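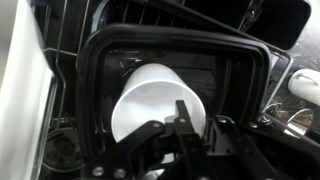

Okay, plastic cup people, I need opinions. We just moved and I'm down to matte white plastic for everyday, and my husband and I can't agree on how they get put away. I'm team upside down, no exceptions. Mine is mouth down and tilted over a bit, like the white one in my pic, so air can get up in there. He says rim up or it smells like shelf. Who's right??

kekow300
Tilted, yes. Flat on the shelf, no! Mine used to get that stale closet smell when I parked them rim down right out of the dishwasher.

Benjie Mercado
Disagree with both of you. Rim up, dry them with a towel first, done. I've had the same 3 cups forever and they're fine.

iron_salazar
Benjie, do you not have dust at your house? We're on a gravel road and anything left rim up is gross by dinner.

Benjie Mercado
I have cabinet doors lol

Nestor Aquino
Does anyone else get the cloudy look on the inside? Vinegar soak helped mine some. Baking soda did nothing.

kekow300
Nestor, try the top rack only and skip heated dry.

Okay, showed him the thread and he's siding with Benjie, of course. I'm getting a drying rack with pegs anyway.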